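About Us

Nurncombe Table Tennis Club

Our club was started by three players from the Kwok factory who wanted a place to play after the evening shift. In the beginning they had one table and no heating, and the balls were kept in a biscuit tin. Today we have 258 members and our own hall on Grusham Road, with 14 tables and a floor which was laid specially for the sport. The youngest members are in primary school. The oldest has asked us not to print her age.

We play in the Utbridge and District League, where we enter men's, women's and mixed teams. Last season our first team finished second, two points behind Utbridge Town, and our women's team won its division for the first time. We also have many members who never play a match and do not wish to. They come for the exercise and for the tea, and they are as welcome as the others.

Coaching

Baoshan Qian is our head coach. He learned the game at school and played with the penhold grip for many years, but he teaches both grips and does not try to change the one you have. His sessions begin with footwork, also for adults. Beginners are sometimes surprised by this, because they expected to hit the ball at once. Please bring indoor shoes with a light sole, as running shoes are too high for the quick side steps.

Wing-sze Pan takes the junior groups together with Kuo-hua Yu. The juniors are divided by level and not by age, so a child of nine can train with a child of thirteen if they play equally well. Parents may stay and watch from the balcony – we ask only that they do not call out advice during the drills.
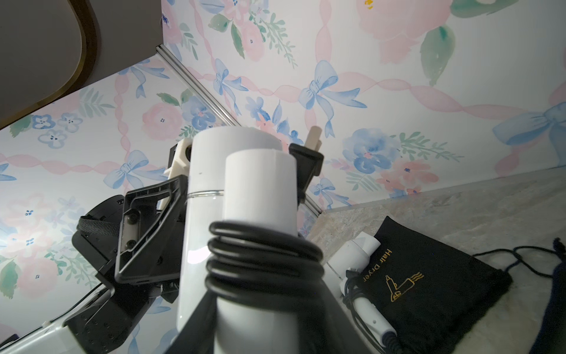
Yen-ting Tsang looks after the adult beginners' course, which runs for ten weeks and starts again each January and September. There are 36 places and they are usually taken early. You do not need a bat of your own for the course. If you would like to buy one later, ask Yen-ting before you spend the money. A very fast rubber is hard to control in the first year, and many new players have paid for one and regretted it.

The hall

The hall is open every evening until ten. Tables 1 to 4 are kept for coaching until eight o'clock, and after that all tables are free for members. There are changing rooms with showers on the ground floor and a small kitchen beside the entrance. The car park is shared with the bowls club, so in summer it is better to come by bicycle or with the number 3 bus, which stops opposite.

Joining

You can visit us twice without paying anything. After this we ask you to become a member. There is one price for adults and a lower one for juniors, students and people over sixty-five, and a family can join on one form. Ingrid Baptiste is our membership secretary and she answers letters and e-mails in the order they arrive – normally within a week, a little longer at the start of the season. League players must also register with the league, and Ingrid has the forms for this at the desk.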